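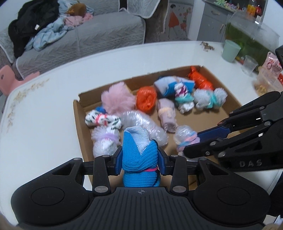
Letters to myself, two months in

Apr 14, 2019

I started writing to myself in February, and I've become a complete bore about it, so you lot get to hear it too!

It began with a workbook by Mārtiņš Sepp called The Kitchen Table Letters. My sister lent me her copy (she'd done the first chapter in green felt tip, so I had her opinions on forgiveness to read alongside his). The idea is very simple. You write a letter to yourself each evening, seal it, put a date on the envelope and don't open it until that date comes round. Some are for next week, some for next year. He suggests no more than 400 words, and I laughed at that because my first one went to over 2000 and was mostly about my old job at Nilora.

I opened that one last week. Oh, it was cross! Pages and pages about a meeting I can hardly remember now, and then right at the bottom, squeezed in sideways, a line saying I'd like to learn to swim properly. I'd forgotten I wrote it. I've now booked 2 lessons at the pool in Hirnville and bought a costume that doesn't date from my twenties.

The chapter I keep going back to is the fourth, on writing when you've got nothing to say. Sepp has you begin with what you ate. I was doubtful, but I wrote three lines about leek soup and by the end of the page I was on to my dad, and how he used to hum while he peeled things, and I had to go and ring him. He was watching the snooker and wanted to know what was wrong.

I do have a grumble or two. The chapter on goals is too long, and there's a chart in it with so many arrows that I gave up and made a cup of tea. The paper is thin as well, so if you like a proper ink pen (I do, very much) it goes straight through to the other side. I've moved over to a plain Coreo notebook and loose sheets for the letters, and I love it. The envelopes live in a shoebox on top of the wardrobe, in date order, with the far-off ones at the back.

The furthest one is for my sixtieth birthday. I'm dying to know what's in it and I'm the one who wrote it!

If anybody fancies trying this, do tell me how you get on. I'd love to hear which date you pick for your first one. Mine for tonight isn't written yet, and it'll be starting with cheese on toast.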